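首页 产品 价格 下载 支持 联系我们

Clustia 律所案件管理软件(标准版)

适用于中小型律师事务所。收案、利益冲突检索、期限提醒、工时、收费、结案归档在同一个程序里完成。
每席位每年 718 元,最多 40 个席位。

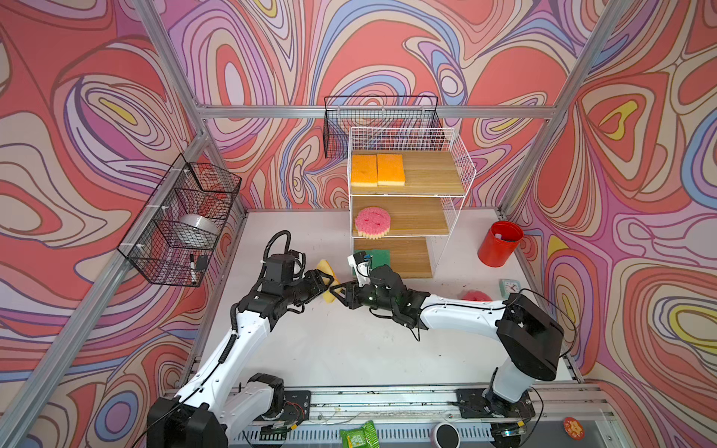
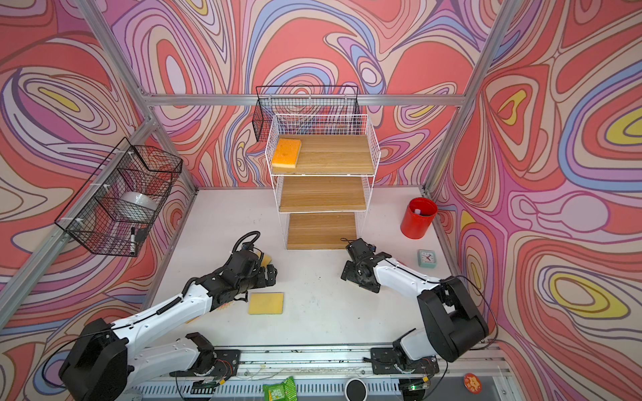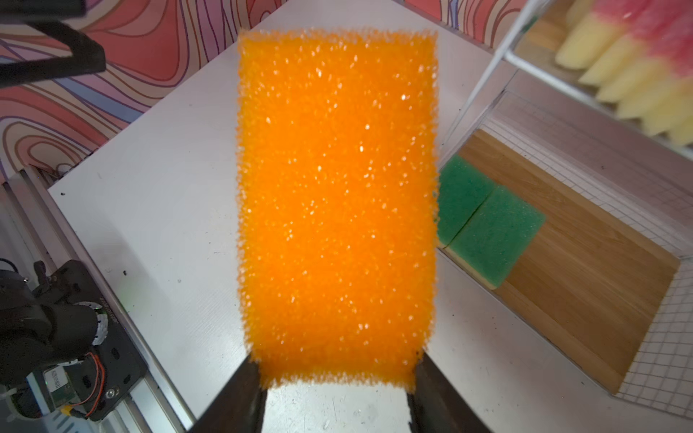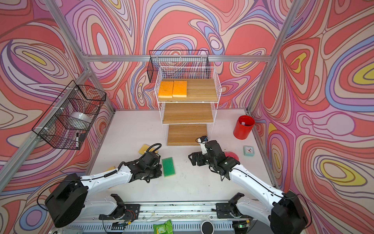 本页最后修改:2018年6月7日

产品概况

Clustia 由 Prirker 开发和维护,用于律师事务所内部的案件登记和日常管理。标准版安装在律所自己的服务器或一台常开的电脑上,律师和行政人员通过浏览器登录使用,各人的电脑上不需要另装客户端。

案件数据保存在律所本地。Prirker 不保存客户的案件数据,也没有远程查看的入口。需要远程协助时,由律所一方临时打开协助功能,并指定结束时间,时间到了连接自动断开,操作过程写入日志。

标准版包含下文列出的全部功能,不按模块另外收费。席位数超过 40 的律所,以及在多个城市设有分所、需要合并检索的律所,请选用多所版,多所版的说明见产品栏目。

收案登记

每个案件从一张收案登记表开始。登记表分为委托人、相对方、案由、承办律师、收费方式和委托事项六个部分。委托人可以是个人或单位,单位委托人需要填写统一社会信用代码和法定代表人,联系人可以填写多个。

同一委托人再次委托时,在姓名栏输入前两个字即可调出以前的资料,确认后带入新表。资料有变动的,可以选择只改本案,也可以选择同时更新委托人档案。两种情况都会留下修改记录。

案件类型预设为民事、刑事、行政、仲裁、非诉讼、法律顾问和法律援助。类型决定登记表上出现哪些栏目。例如刑事案件会出现羁押场所、涉嫌罪名和诉讼阶段,法律顾问会出现服务起止时间和续签提醒。律所可以自行增加类型,也可以停用不需要的类型。已有案件使用的类型只能停用,不能删除。

案号由系统按规则生成。规则在设置页里填写,可以由年份、类型简称、部门代号和流水号组成。流水号可以全所连续,也可以按类型分别计算。作废的案号不会重新分配给别的案件,在案号登记簿里仍能查到,并注明作废原因和经办人。

收案登记表提交后进入审批。审批人可以设一级或两级。审批人不在时,可以提前指定代理人,代理期间的审批意见会同时显示两个人的姓名。

利益冲突检索

登记表填写委托人和相对方之后,系统自动检索全所的现有案件和已结案件,列出姓名或名称相同、相近的记录。单位名称按去掉地域和组织形式后的字号比对,个人姓名按同音字和形近字扩展比对。身份证件号码或信用代码相同的,直接列为第一项。

检索范围包括:
案件当事人和第三人
单位当事人的法定代表人、股东和关联企业(需要事先录入)
法律顾问单位
咨询登记中留下姓名的来访人
本所律师及其申报的近亲属

检索结果分为“相同”“相近”和“关联”三栏。结果只供审查人参考,是否构成利益冲突由律所自己判断。审查人在每一条后面填写意见,全部填写完毕后审批流程才能继续。检索时间、关键词、结果条目和审查意见作为一份报告附在案件里,可以打印签字后放入卷宗。

保密案件可以设置隐藏。别的律师检索时如果命中隐藏案件,只会看到“存在需要核实的记录”,同时系统通知冲突审查人。隐藏案件的当事人姓名、案由和承办律师不会显示给无权限的人员。

案件登记后新增当事人的,例如追加被告或第三人,系统会对新增的人再检索一次,并把结果发给原来的审查人。

期限与开庭提醒

期限分为固定期限和计算期限。固定期限是直接填写日期的,例如开庭时间、法院指定的举证期限届满日。计算期限由起算事件和期间长度得出,例如收到一审民事判决书之后的上诉期。填写送达日期后,系统列出计算结果和计算过程,由承办律师核对后确认。未经确认的计算期限以灰色显示,但照常提醒。

起算日当天不计入期间,最后一日遇法定节假日的顺延到节假日后的第一日。节假日表每年更新一次,由管理员在线更新或导入文件。调休的上班日按工作日处理。

提醒方式有站内消息、电子邮件和手机短信三种。短信需要律所自备短信服务账号,在设置页填写接口信息。每类期限可以分别设置提前几天提醒、提醒几次、提醒谁。默认设置是提前七天、三天和一天各提醒一次,收件人为承办律师和协办律师。期限当天上午仍未标记完成的,同时通知部门负责人。

同一律师在同一时段有两个开庭安排时,日历上会标红。日历按个人、部门和全所三种范围查看,可以订阅到手机日历,订阅内容默认只有时间、法院和案号,不显示当事人姓名。需要显示姓名的,由管理员在设置里打开。

期限修改须填写原因。被删除的期限进入回收区,管理员可以恢复。

文书与模板

标准版随附 240 份文书模板,包括委托代理合同、授权委托书、律师事务所函、起诉状、答辩状、上诉状、证据目录、财产保全申请书、调查取证申请书、会见笔录、谈话笔录、法律意见书和法律顾问合同等。模板为文字处理软件的通用格式,律所可以改成自己的版式。

模板里的当事人信息、案号、法院、承办律师和日期以字段表示,生成文书时从案件里取值。缺少的内容在生成前逐项提示,可以当场补填,也可以留空。多名原告或被告按登记顺序排列,自动加上序号。

模板由各律所自行审阅后使用。法律、司法解释或者法院要求有变化时,Prirker 会发布更新后的模板,更新不会覆盖律所已经修改过的版本,两份并排保留,由管理员决定用哪一份。

生成的文书自动存入案件的文书目录,文件名由案号、文书名称和版本组成。每次保存保留一个版本,旧版本可以打开和比对。对外发出的文书可以登记发出方式、收件人和快递单号。

用印审批与文书相连。申请用印时选择文书版本、印章种类和份数,审批通过后在用印登记簿上生成一条记录。文书在审批通过后又被修改的,原审批失效,需要重新提交。

证据与材料

案件材料按目录存放,目录结构可以按案件类型预设。扫描件、照片、录音和录像均可上传。单个文件的大小上限由管理员设置。

证据可以编号、分组,并填写证据名称、来源、证明目的和页码。填写完后可以导出证据目录,格式有表格式和条目式两种。证据顺序调整后,编号和页码随之变化,已经导出过的目录会提示与当前顺序不一致。

委托人交来的原件可以登记为原件保管,记录收到时间、交接人、存放位置和份数。归还时打印交接单,双方签字后扫描上传。结案时仍有未归还原件的,归档审查页面会列出来。

带文字层的 PDF 文件可以全文检索。没有文字层的扫描件需要先做文字识别。标准版不含识别引擎,可以读取其他软件识别后的文件。

工时与收费

收费方式支持计件、按标的额比例、计时、风险代理和固定年费,也可以在一个案件里组合使用。收费标准由律所在设置中填写,与合同金额不一致的需要注明理由并经审批。

律师可以用计时器记录工时,也可以事后补填。每条工时填写日期、时长、工作内容和是否计费。时长的最小单位可以设为六分钟、十分钟或十五分钟。工时提交后由主办律师确认,确认后的工时只能由主办律师退回修改。

计时收费案件可以按月生成账单明细。明细可以选择中文或中英文对照,工作内容的译文由律师自行填写。账单发出后锁定,更正须另出更正单。

收款登记包括到账日期、付款人、金额和对应案件。付款人与委托人不一致时系统要求填写说明。一笔到账可以分配到几个案件。开票申请、开票记录和收款记录互相关联,财务人员可以查看已开票未到账和已到账未开票的清单。

代收代付的诉讼费、鉴定费、公告费等单独记账,不计入律师费。结案时如有余额,归档审查页面会提示退还。

律师提成按律所自己的分配办法计算,可以按收款月份或结案月份统计。分配比例在案件登记时确定,中途变更的从变更日起按新比例计算,以前的不变。

结案与归档

承办律师提交结案后,系统检查以下内容:
结案文书是否上传
律师费和代收费用是否结清
原件是否归还
未完成的期限是否处理
办案小结是否填写

有缺项的可以退回补充,也可以由审批人注明原因后放行。通过后生成卷宗封面、卷内目录和备考表。卷内目录的顺序按诉讼、非诉讼分别预设,可以拖动调整,页码在装订后填写。

归档后的案件为只读状态。借阅纸质卷宗在系统里登记,到期未还自动提醒借阅人。电子卷宗可以申请临时查看,批准后按指定天数开放。

保管期限由律所按案件类型设置。到期案件列入清单,系统不会自动删除任何案件。

权限

权限按角色分配。预设角色有主任、部门负责人、律师、实习人员、行政、财务和系统管理员,律所可以复制后修改。律师默认只能看到自己参与的案件。实习人员跟随指导律师的案件,指导关系结束后权限即收回。

系统管理员可以管理账号和设置,默认不能打开案件内容。如果律所规模较小,由律师兼任管理员,可以给同一账号加上两个角色。

人员离职时,管理员先停用账号,再用移交功能把未结案件、期限和原件保管记录转给接手人。移交清单可以打印,由双方签字。

所有登录、查看、下载、修改和删除操作都有日志。日志可以查询和导出,不能修改。

数据导入

原来用电子表格登记案件的律所,可以按随附的格式整理后导入。每个文件最多 1000 条案件记录,多于此数的请分成几个文件,依次导入。导入前有一次试运行,列出缺项、重复案号和无法识别的日期,更正后再正式导入。

委托人和相对方的资料在导入时自动合并。姓名相同而证件号码不同的不合并,没有证件号码的列入待核清单,由人工确认。

从其他案件管理软件转来的,请先导出为电子表格。附件可以按案号建文件夹后整批上传,文件夹名与案号一致的自动归入对应案件,其余的留在待分配目录。

安装要求

服务器操作系统可以是 Windows Server 或常见的 Linux 发行版。处理器四核,内存八 GB 以上,硬盘空间按材料数量准备。建议案件材料与系统分别放在两块硬盘上。

浏览器请使用近两年的版本。旧版浏览器可以登录和查看,计时器和拖动排序可能不能用。

律师需要在所外使用的,请通过律所自己的 VPN 登录。不建议把系统直接开放到公网。

备份每天自动执行一次,时间可以改。备份文件加密,密钥由律所保管。密钥遗失后备份无法恢复,Prirker 也没有副本,请在安装时打印一份另行存放。

价格与授权

标准版按席位按年收费,每席位每年 718 元,含税。一个席位对应一个可登录的账号,停用的账号不占席位。年度中途增加席位的,按剩余月份折算。减少席位在续费时办理。

费用包括软件使用、版本更新、模板更新和工作时间内的电话及邮件支持。上门安装和现场培训另行报价。

到期未续费的,系统转为只读,案件、材料和日志仍可以查看和导出,期限提醒继续发送三十天。续费后立即恢复,中间的数据不受影响。

试用版与标准版功能相同,可以使用六十天,席位数为五个。试用期录入的数据在购买后保留,不需要重新安装。

购买流程

填写申请表,注明律所名称、席位数和服务器情况。收到后发送报价单和授权协议。协议盖章、款项到账后发送授权文件,在设置页导入即可。发票随后寄出。

如需由 Prirker 协助安装,请在申请表上勾选,并提供可以联系的技术人员。律所没有技术人员的,安装时由行政人员在电脑旁配合即可,所需时间为半天。

培训

安装后提供一次网上培训,分律师和行政财务两场。律师场讲收案、期限、文书和工时,行政财务场讲审批、用印、收费和归档。培训有录像,以后入职的人员可以自行观看。培训由 Shazia Soomro 负责,场次需要提前预约,改期请提前两个工作日告知。

操作手册可以在下载栏目取得,分为律师手册、行政手册和管理员手册。管理员手册包括备份恢复的步骤,建议安装完成后照着做一次恢复试验。

近期更新

四月发布的版本有以下改动:
冲突检索增加形近字比对
追加当事人后自动再次检索
计算期限显示计算过程
用印申请可以一次选择多份文书
修正账单明细跨月时小计不准的问题
修正部分打印机上卷宗封面右侧缺字的问题

更新前请先做一次手动备份。更新过程中系统不能登录,请安排在下班以后进行。自行修改过数据库的律所,更新前请先与支持部门联系。

常见问题

可以几个律所合用一套吗?
不可以。一份授权对应一个律师事务所。合署办公的律所应当分别安装,数据分开存放。

能不能只买期限提醒?
标准版不拆开出售。不使用的功能可以在设置页关闭,关闭后菜单里不再显示。

期限算错了谁负责?
计算结果由承办律师核对确认。软件中的期限计算和文书模板是办公工具,不构成法律意见。法院文书上另有指定的,以法院文书为准,请在系统里改为固定期限。

法院的网上立案系统能连接吗?
标准版不连接法院系统。文书和证据目录可以导出为 PDF,由律师自行上传。

公司法务部门能用吗?
可以安装使用,但收费、提成和用印等部分是按律师事务所的做法设计的。法务部门需要合同审批和外聘律师管理的,标准版不包括这些功能。

服务器坏了怎么办?
在新服务器上安装同一版本,导入授权文件和最近一次备份。授权文件与原服务器绑定,更换时请发邮件申请重新签发,一个工作日内办理。

支持

工作时间接听电话,其他时间请发邮件。来信请注明律所名称、版本号和出现问题的页面,附截图时请遮盖当事人信息。版本号在登录页右下角。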